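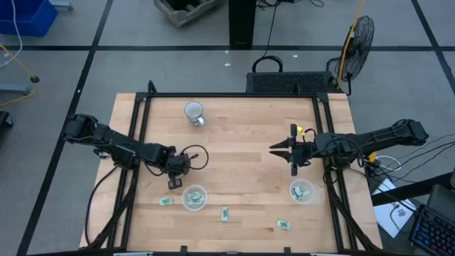 Lokside puts out new planner for two-arm setups

Thursday, August 17, 2023

Folded paper money is a rotten thing to plan for. It lies nearly flat, it bends when you pinch it, and every bill is creased a little differently. That makes it a terrific test for version 2 of Grindden, the open motion planning package that the small Lokside team released this morning.

The big change is that both arms now share one plan. In the older version each arm worked out its own path and then checked for a clash, so one would often stop short and wait for the other. Now the planner looks at the whole table at once and decides which gripper should go for which bill, and when the other one has to stay clear of the middle.

"I've wanted this since April," said Anneli Tuominen, who wrote most of the new scheduling code. "You drop a mug in where the arms would like to swing, and the plan just bends past it. I could watch that all day!"

Clear cups and glass have been a sore point for the perception side, too. Depth readings tend to go right through them. Oskari Laitinen's fix is to take the outline of the rim from the color picture and have the planner treat everything under it as solid until told otherwise. It's a simple idea, and it also gives the arms a proper opening to aim for when they let go of a bill.

The team logged 1699 planning runs before the release, and all of the logs come with the download, failed runs included. There's a replay tool as well, which lets you step through any run and see where the two paths came closest.

Grindden 2 still reads the old config files. Support for moving tables is next on the list, and Tuominen is already taking requests on the project's message board.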